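Dropped keys put Wakstead handover demo on hold

I was down at the Trerkwood workshop in Wakstead this May, hoping to write something cheerful about two robot arms passing things to each other, and ended up writing about a fault instead (these things happen!). The arms hand small objects back and forth, keychains mostly, and for a good while that morning it was lovely to watch. Then, a little before 11, one gripper let go early and the keys went straight onto the concrete.

Nobody was hurt, and nothing broke. But the arm that should have stopped didn't – it carried on to the drop-off spot with nothing in its fingers, opened up and went back for more. Bahman Rezaei, who runs the bench, hit the stop button and that was that for the next 60 minutes.

"A dropped key I can live with," he told me. "An arm that doesn't know it dropped it, I can't."

He and the others went back through the log over coffee and found 5 early releases in 15 tries, all on the same side. Their best guess is a grip setting that was changed when the Grundix control software was updated, so they've put the old one back and slowed both arms right down while they check.
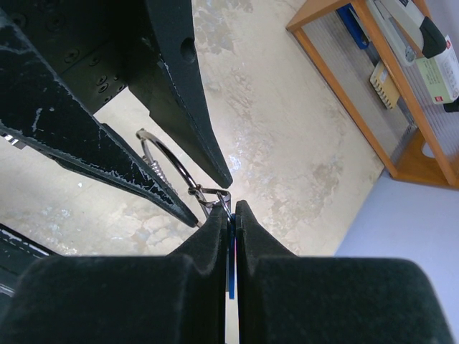
I stayed for the slow runs, and I have to say I held my breath on every one of them! Bahman wants 6 clean hours before he'll call it fixed, and the open afternoon in Salem is off until he gets them. I've asked him to call me when there's a new date, and I'll post it on this page.

Recent items
Wakstead library extends evening hours
Salem road repairs: which streets are closed
Trerkwood looking for weekend trainees
Your letters: parking, again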